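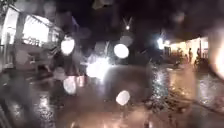
Figure 3. Storefront lighting and glare on a wet street at night, drops across the view.

3.2 Signs in rain

Legibility was the weak point. With drops over the view, the short row of dark marks under the lit opening in Fig. 3 can't be read at all, and the glare near the center swallows most of what is next to it. Same problem across the Noda set: of 655 night views, 17 had a shop sign both raters (Pirzada and Chisholm) could read. Dry nights much better – see Section 4. Bright facades did not help, pale walls just wash out teh lettering. Streetlights stayed small and sharp, so we kept them as refernce points.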